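December
By the Vilitell documentation desk, Sirkville

4. Setting Up an Appointments Watchlist

This section covers the watchlist in Vilitell, the part of the program that follows who is being nominated, confirmed, moved, or quietly let go in a new administration. It assumes you have finished section 3 and can sign in with an editor account. A reader account can view a watchlist and leave comments on it, but cannot create one.

Have the following ready before you start:

- the name of the administration or government body you want to follow
- a list of the offices you care about, even a rough one
- at least one source for each office (a government notice page, a committee calendar, a press office feed)
- the email address that should receive alerts

Note: If your publication used the older Matić spreadsheet, do not delete it yet. You will import it in 4.3.

4.1 Create the list

1. Open the Desk menu and choose New Watchlist.
2. Type a name. Use the body and the term, such as "Sirkville Council, current term." Names like "new people" are hard to find later when there are several lists on the desk.
3. Under Scope, choose National, State, or Local. The scope decides which calendar of recess days the list follows.
4. Set the start day. For an incoming administration, use the day of the swearing-in and leave the announcement day in the notes field.
5. Click Create.

The list opens empty. Each line you add will be an office, and people are attached to offices afterward. This is the reverse of how most writers keep their own notes, and it takes some getting used to. An office stays on the list when its holder leaves, so the history of the post stays in one place.

Caution: Scope cannot be changed after the list has been created. If you pick the wrong one, delete the list and start over before you add any entries.

4.2 Add offices and people

1. Click Add Office.
2. Enter the full title as it appears in the official notice. Do not shorten it. "Deputy Secretary" and "Deputy Assistant Secretary" are different jobs, and the search will not sort them out for you.
3. Choose how the office is filled: Elected, Confirmed, or Appointed. If a vote is required but an acting official can serve in the meantime, choose Confirmed and check Acting Allowed.
4. Save the office.
5. Click Attach Person and enter the name.
6. Set the status. The choices are Rumored, Announced, Nominated, Hearing Held, Confirmed, Sworn In, and Departed.
7. Paste the address of the source that supports the status.

Rumored entries are visible only on your own desk. They never appear on a public page, whatever the other settings say. To publish a rumor, write it up as an ordinary post and sign it.

A list holds up to 100 offices. That is enough for a city or a state cabinet with its deputies. For a national government, split the work into one list per department and join them with a group (see 4.6).

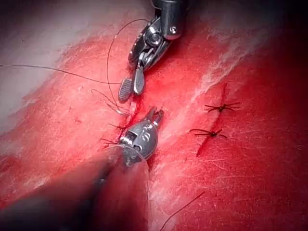
Each person has a Prior Service panel. Fill it in from public records, oldest job first. The panel accepts government posts, campaign jobs, lobbying registrations, board seats, think tank fellowships, and media contracts. Every line needs a source of its own. A line without one is saved in gray and is left out of the public page.

Readers use this panel more than any other part of the list. A familiar face coming back under a new title is often the story, and the panel lets a reader check that for themselves. Keep opinions out of it. The panel has room for a title, an employer, and two dates, and the commentary belongs in the article that links to it.

Note: When a person has served under more than one party, enter each term on a separate line. Merged terms confuse the party filter.

4.3 Import an older list

1. In your spreadsheet, save the sheet as a plain comma-separated file.
2. In the watchlist, choose File, then Import.
3. Select the file and click Preview.
4. Match the columns. Matić sheets call the office "Seat" and the person "Holder." Set these to Office and Person.
5. Look through the preview for names that have been split in two. Names with a comma and a suffix are the usual trouble.
6. Click Import.

Accented letters sometimes come through as question marks. If that happens, cancel the import, save the file again with UTF-8 encoding, and repeat from step 2. Do not fix the letters by hand after importing, as the program will treat the corrected name as a second person.

Imported entries all arrive with the status Announced, including the ones that were confirmed long ago. Correct these before you turn on alerts — otherwise every correction goes out as news.

4.4 Connect sources

A source is any page or feed the program checks on your behalf. Vilitell reads sources through the Jindo connector, which you installed in section 3.

1. Open the list and choose Sources.
2. Paste the address and click Test.
3. If the test passes, choose how often to check it. Hourly is enough for a committee calendar. Daily is enough for a disclosure page.
4. Assign the source to one or more offices.
5. Repeat for each source.

If the test fails, the page may require a sign-in or may block automatic visits. Set the source to Manual. The program will then put a reminder on your desk each Tuesday, and you check the page yourself.

Every source also needs a grade. Use Primary for official notices, roll calls, transcripts, and filings. Use Press for reporting by another outlet. Use Party for anything put out by a campaign, a caucus, or a party committee. Party sources are allowed, but a status cannot move past Announced on the strength of a Party source alone. 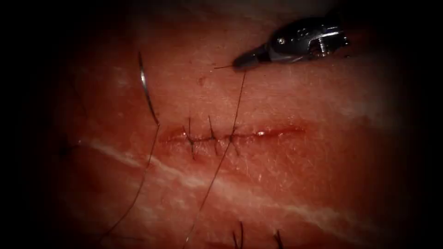 Incision with three sutures in dark thread; the right portion is open.

Caution: Do not grade a press release as Primary merely on the grounds that it sits on a government website. A release saying that a nominee "will be confirmed shortly" is a prediction. Wait for the roll call.

4.5 Set up alerts

1. Choose Alerts from the list menu.
2. Enter the address that should receive them. Separate several addresses with commas.
3. Check the changes you want to hear about. New lists have Nominated, Confirmed, and Departed checked.
4. Set quiet hours if you want them. Alerts held during quiet hours arrive together when the quiet period ends.
5. Click Send Test and confirm that the message arrives.

Withdrawn nominations are reported as Departed, with the word "withdrawn" in the subject line. A nomination returned at the end of a session is reported the same way, with "returned." The two are easily mixed up in a headline, so read the subject line before you write one.

The Vacancy alert works differently. It counts the days an office has been without a confirmed holder and sends a message at 31 days. You can change the limit for each office. Acting officials do not stop the count unless you check Acting Counts As Filled, and most desks leave that box alone.

4.6 Group several lists

1. Open the Desk menu and choose New Group.
2. Name the group.
3. Drag in the lists you want to join.
4. Choose which list supplies the public header.

Changes made in a list show up in the group right away. Changes to the group's header or order do not affect the lists inside it. A person who appears in more than one list is shown once in the group, with all of their offices underneath. 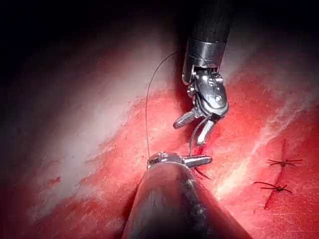 Groups can be shared with another publication. The other desk sees your entries and sources but not your rumors or notes. To share, open the group, choose Share, and enter the other desk's code. They have to accept before anything is visible. Either side can end the arrangement at any time, and a copy of what was shared stays with both.

4.7 Publish the list

1. Choose Publish, then Check. The program marks any entry that lacks a source or has conflicting dates.
2. Fix or hide the marked entries.
3. Choose a layout. Table suits a long list. Cards suit a short one with Prior Service panels showing.
4. Turn the corrections line on. It prints the address where readers can report an error.
5. Click Publish.

The page updates when the list does. To hold changes for review, set Updates to Manual and assign a second editor to approve them.

When you correct an error on a published page, use Correct instead of Edit. Correct keeps the old wording in a dated note at the foot of the page. Edit replaces it without a trace and should be used only for spelling and spacing.

Caution: Home addresses, private phone numbers, and the names of minor children must not be entered anywhere in a list, including the notes field. Disclosure forms sometimes contain them. Remove them from any file before you attach it.

4.8 If something goes wrong

The list shows an office as vacant after a confirmation vote. The status is probably still Confirmed with no swearing-in day. Add the day, or check Count From Vote in the office settings.

Alerts arrive twice. Two sources are assigned to the same office and both have Alert On Change checked. Uncheck one.

A source stopped updating. Government pages often move when an administration changes. Run Test again, and if it fails, search for the new address and replace the old one under Sources. Keep the old address in the notes — archived copies are filed under it.

The public page is blank. Check that at least one entry has a status of Announced or later and a working source. Then reload the page. If it is still blank, go to section 9 for how to send a log file.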